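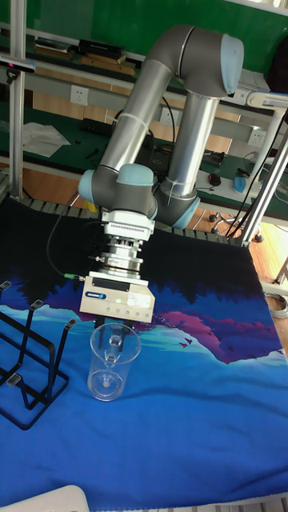

## 4. Teaching the cup task by hand

You've got Erna (our teaching software) talking to the arm, so now comes the fun part! I'll walk you through it the way I do it myself, and Marjatta Kuusisto will back me up on most of it.

1. Open a new session in Erna and give it a name you'll recognize on Tuesday morning. Mine are all called "cup" and I regret it.
2. Set the speed cap to 400. You can go up to 1555 later, but please don't start there.
3. Press **Free Drive** and hold the arm by the wrist, never by the gripper or the cables.

> **Caution:** Keep your other hand near the stop button the whole time Free Drive is on. Fingers out from between the jaws, too!

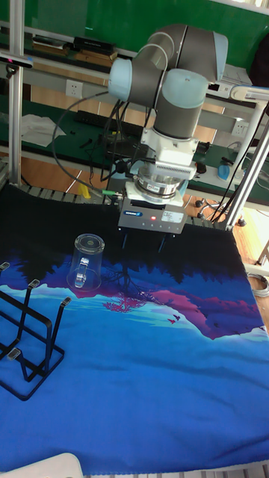 4. Zero the force sensor with the gripper touching nothing. I forget this one all the time (Osaze Okeke has a whole folder of my crooked recordings).
5. Press **Record**, then guide the gripper slowly down to the cup. Small wobbles are fine, Erna smooths those out.
6. Pause for a second before you close the jaws. That little pause becomes a waypoint.

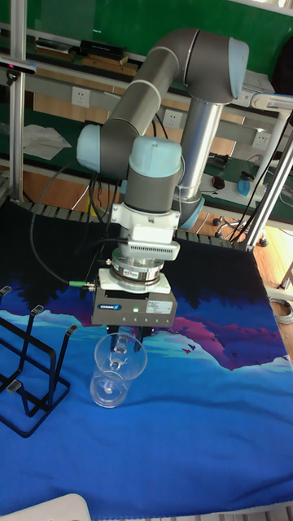 7. Close the gripper from the pendant, lift straight up, and carry the cup over to the rack. Go wide around the posts.
8. Lower it, open the jaws, back away, and press **Stop**.

> **Note:** One recording holds up to 4000 samples. Most of my cup runs come in under that, and my longest good one was 3191. If Erna beeps at you mid-carry, you've run out, so just start over.

### If you'd rather use the remote

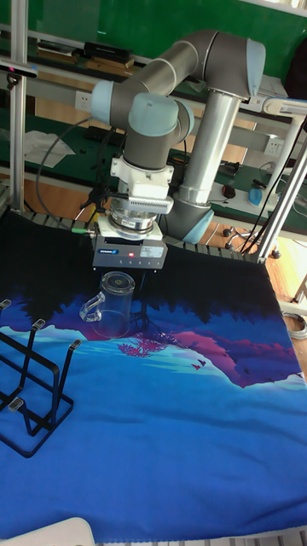
Remote control takes more patience, and I like it best for the last bit of the approach, when my own arm would be in the way. Tap the stick, let go, look, tap again. Get the fingers directly over the mug with a bit of space left, and check which side the handle is on before you go any lower. With it on the left, toward the rack, I save the run under its own label so it doesn't get mixed in with the right-handed ones.

Do five good runs each way, then go on to section 5 for playback.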